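Zernomer publishes 2769 simulated household runs, and asks buyers to keep their expectations low

For immediate release
Stenell, Friday

Zernomer, the household robotics project run by Zerent and Beddoe, has today released its first set of recorded examples for teaching robots to find their way about a home and handle what they find there. The set holds 2769 runs. All of them were made in a computer-rendered house, and none has yet been tested against a real one.

We are putting that near the top because releases of this kind often leave it to the last paragraph. Our field has a habit of announcing a large number and letting readers assume that a useful robot will follow. We have a large number. Whether it is large enough, or even the right sort of number, is still an open question.

The rooms are furnished with ordinary things, among them a rocking horse, a two-tone bedside cabinet and a white table. A person steers the simulated robot through a short task while the software stores the camera views and each movement of the joints. The learning system is later shown these records and has to produce movements of its own. 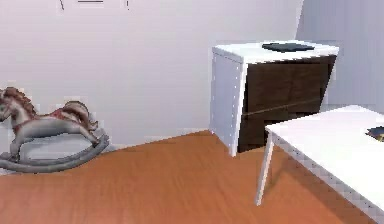 Picture: Zernomer / Zerent. Free to use with this release.

The simulated house has obvious attractions. Furniture can be put back at the press of a key, nothing gets broken, and an operator can record from a desk in Stenell. It has equally obvious faults. Simulated floors are kinder than real ones, and drawers never swell in damp weather. A system that learns only from tidy rooms may well learn tidiness and very little else.

Zerent first planned to publish 800 runs and stop. Beddoe, which checks the recordings, found that too many of them showed the same few routes driven in the same confident way. Operators were then asked to start from awkward spots, and to leave their mistakes in. Slow runs and failed runs are now kept and labelled as such. Beddoe still considers the set too neat and says so in the notes that come with it.
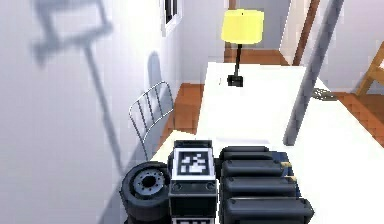 Will these recordings teach a robot to work in my home?
On their own, almost certainly not. They give a learning system somewhere to begin, and anyone planning to use it in a real house should expect to record more examples there.

The next stage is a direct comparison. One system will be trained on the simulated runs alone, and a second on the same runs plus 100 recorded in a real flat. Both will then be given 40 tasks that neither has met before. If the first does badly, the result will be published in full, with the failed attempts included. If the second does no better, we shall have to ask what the extra work was for.

Zernomer makes no claim about when a product might follow. Neither partner has one in development.

The recordings, the labels and Beddoe's notes can be had on request from the Zerent office in Stenell. Research groups that find errors in the labels are asked to report them to the same office, and corrections will be listed with each new version.

Ends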